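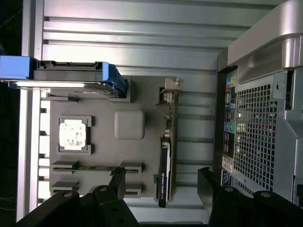

Landness, March

I played 13 rounds over the winter and my handicap has gone up by two shots. I had expected it to go up a bit, what with the wet ground and no run on the ball, but two is more than I can put down to mud.

Most of it is putting. I kept a card in my back pocket from November onwards and wrote down the putts for each hole next to the score. The worst day was at Prendgate, 40 putts, and that included a hole where I chipped in. Take those putts away and I hit the ball quite well that day. I drove it straight, I found most of the fairways on the back nine, and I still came in with a score I would rather not put up here.

So I have spent the last few weeks on the practice green at Ultlow, which is open to anyone who buys a coffee. It is a small green with a slope from the clubhouse side down to the road, and the grass at the bottom end is slower than the rest. I go before work, at half past seven, when there is usually one other person there at most.

What I do is simple enough. I put down five balls at three feet and hole all of them before I move. If I miss one I start again. Then I go back to six feet and do the same, except that I allow one miss. I tried it with no misses at first and was late for work twice. After that I take one ball and putt it from one end of the green to the other, to get the pace. I don't aim at a hole for that part, I just try to stop it near the fringe.

The short ones have got better. I used to look up as soon as I hit the ball and I have mostly stopped doing that. The long ones are much as they were. I leave them short going up the slope and knock them well past coming down, and I can't say I have found a way to judge it other than hitting a lot of them.

I also changed my grip, which I had said I wouldn't do. I have gone left hand below right. It felt odd for a week and now the old way feels odd. The putter itself is the same one I have had for years, a Soler blade that I bought second-hand. I did try a mallet in the shop and liked it, but I want to give the grip a fair go first and not change two things at once.

The first proper medal of the season is at Prendgate again. They have had the greens covered in sand and they were very bumpy when I walked past, but they should have settled by then. The third has been lengthened as well – there is a new tee back by the hedge, and from there I doubt I can reach the green in two unless the wind is behind. I will probably play it as a par five in my head and take what comes.

My target for the year is to get the two shots back by the end of June, and then one more by the autumn. I am also going to try to play away from home a bit more. I know every bump at Prendgate and I still three-putt there, so it may do me good to see some greens I haven't got bad memories of. The course along the coast does a cheap rate after four o'clock once the clocks change, and I have put my name down for that.

I will put the putting numbers up after the medal, whatever they are.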